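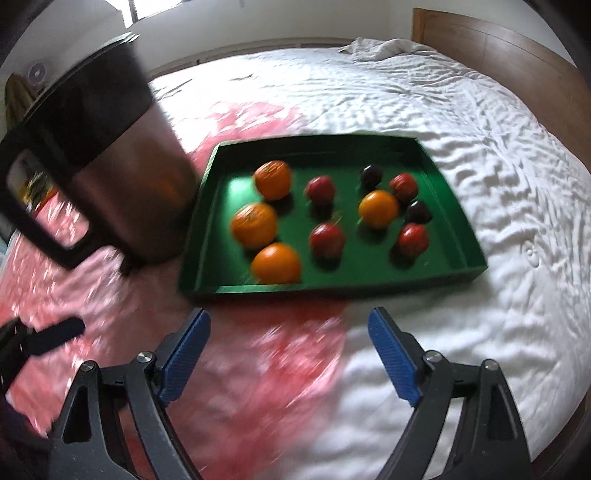
What do visitors get to see at a robot open day? Mostly the ordinary part of the job: a gripper, a tray of fruit, and a lot of repeats.

Notes for the talk, Karthikeyan Varghese, October 1, 2022

Start with the Prinard visit. Nine of us went over from Susdale in March. Say thanks to the Flirkley people before anything else, they paid for the bus.

The slide with the green tray. Point out the blue pads on the fingers and let people look for a moment. The tray is on a bed, on a white sheet with plenty of creases. Oranges, reds, and two very dark ones. Ask the room which they would pick up first. Most people say an orange.

Then the glare. There is a bright patch on the left of the tray floor, and pale streaks on the tops of several pieces. Explain that a person looks past this and software may not. Keep it short – the lighting section comes later.

Round things roll. Pass the tennis ball to the front row and ask someone to lift it with two pencils. Allow two minutes.

Numbers, only if asked: the team at Prinard had logged 1,349 pickups by the day of our visit. They did not give us a failure rate, so don't guess at one.

Tan demo. Visitors took turns with the hand-held tool, eight to a group. My own first try was slow. The grip was easy enough, but I kept closing the fingers too early. Mention that the children did better than the adults.

Questions. Someone will ask about jobs – say what we were told on the day and leave it there. Sign-up sheet for the next visit is by the door.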